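Wandik Student Robotics Club
Minutes of the Regular Meeting, October 28, 2026
Chair: Marwan Tannous
Minutes: Subramaniam

1. Previous minutes
Approved with one correction. The spare finger pads were charged to the parts budget and should not appear under travel.

2. Status of the utensil sorting project
The data group reported a total of 1205 usable demonstrations for the table-clearing task. A further set was rejected during review, mostly for lost tracking when both grippers came close together and one blocked the other's view. The group asked that operators keep the wrists farther apart when the pick does not need two hands.

The task definition stays as agreed in May: utensils start in a mixed pile and end upright in a holder. Long thin items remain the main difficulty. The current policy closes on chopsticks too high on the shaft, and the free end then swings during transport. Spoons are handled better, but the policy sometimes grasps at the edge of the bowl and the item rotates in the fingers.

Flemer asked whether the cloth pattern should be held fixed. Marwan Tannous said it should vary, as the competition table covering has not been announced. Agreed to record on at least two more cloths, one of them plain.

3. Recording procedure
The written procedure was reviewed line by line. Changes adopted:
Each episode begins with both grippers open and in view of each other.
The pile is reset by tipping the container, not by placing items one at a time.
An episode is ended by voice call from the operator and marked by the second person at the laptop.
Dropped items stay where they fall if they are within reach. If they leave the table the episode is discarded.
Finger pads are wiped between batches.

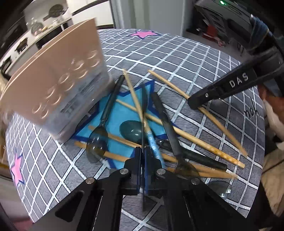 Same table, hand-held grippers, chopsticks in both.
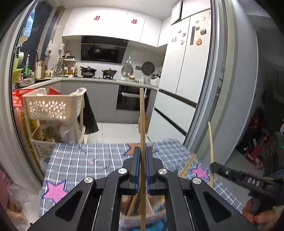 Prullidero objected to the tipping rule and asked that it be noted. In his view a tipped pile gives too many starts with the chopsticks crossed at the center, and the policy will see few cases where a single item lies alone near the edge of the table. He proposed that one batch in every session be laid out by hand from a printed sheet of random positions. Flemer replied that the sheet would slow resets. Put to a vote and adopted for a trial period, to be reviewed at the next meeting.

4. Training
The last run used 3589 episodes in total, including the older cup and plate recordings. Removing the older recordings did not change the grasp results on spoons and made chopstick insertion slightly worse. They will be kept. The next run will crop the wrist view less tightly so that the rim of the holder stays visible during the final approach.

5. Competition entry
The entry form requires a team list, a one-page method summary and an unedited video of 15 consecutive attempts. The club's best sequence so far is 11 successful insertions before a miss. Subramaniam will draft the summary. The video will not be recorded until the new run has been tested.

6. Equipment
One gripper has play in the left linkage. Screws to be checked and thread locker applied before the next session. Flemer to order finger pads.

7. Other business
Request for a second laptop deferred.

Actions
Flemer: linkage repair, pads, plain cloth.
Prullidero: position sheet.
Subramaniam: method summary, updated procedure to the shared folder.
Marwan Tannous: start training run with revised crop.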